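Cloltthorpe Word List: hospital and clinic terms in everyday English

Version 3, February
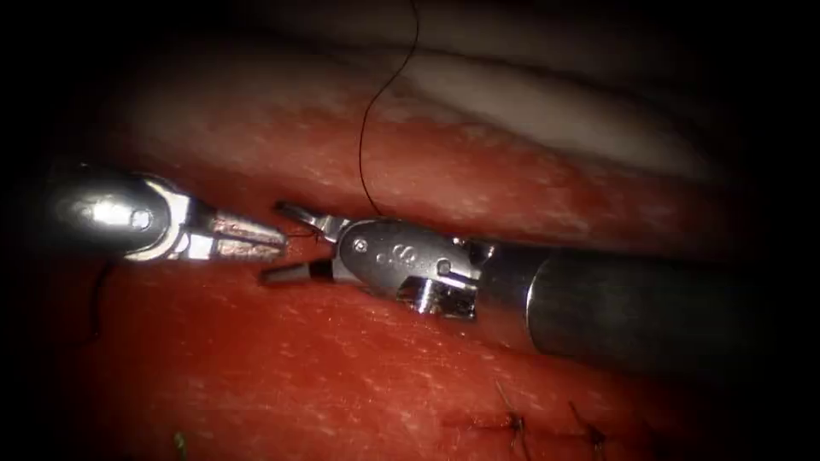
Photo: Bodbridge Picture Library, used with permission

This folder holds a list of words used in hospital letters, each matched with a wording that most adult readers can follow. It was put together for people who write appointment letters, ward leaflets and discharge notes. It covers British English only.

What is in the folder

terms.csv – the main list, 1375 rows
letters.txt – 3034 sentences showing the terms in use
dropped.csv – terms taken out since version 2, with a short note on each
CHANGES – what changed and when

Columns in terms.csv

term: the word or phrase as it appears in letters
plain: the suggested wording
area: one of 11 areas, such as surgery, eyes, heart or children
level: 1 (most readers know it) to 4 (few do)
note: free text, often blank

Where the words came from

The first 1061 terms were taken from leaflets and blank letter templates collected in Cloltthorpe and Drirkent. The rest were sent in by readers of version 1. No real patient letters were used. The sentences in letters.txt were written for this list, and any names or dates in them are made up.

Levels were set by two readers working apart. Where they disagreed, the higher level was kept.

Known problems

Surgery is the largest area and the best checked. Dental terms are thin. "Cavity" appears twice, once for teeth and once for a space inside the body, so match on term and area together.

Some drug names are still in capitals. Spellings with ae and oe are kept, so look for "haemorrhage" and not "hemorrhage".

The plain wording is a suggestion and has not been approved by any health body. Please have a clinician read anything that goes to patients – a shorter word can change the meaning.

Using the files

All files are UTF-8 with commas between fields. Spreadsheet programs may turn "1-2" in the note column into a date, so import that column as text.

Licence

Free to copy and change with credit to the Cavalcanti Plain Words Project. The photo is not covered by this licence.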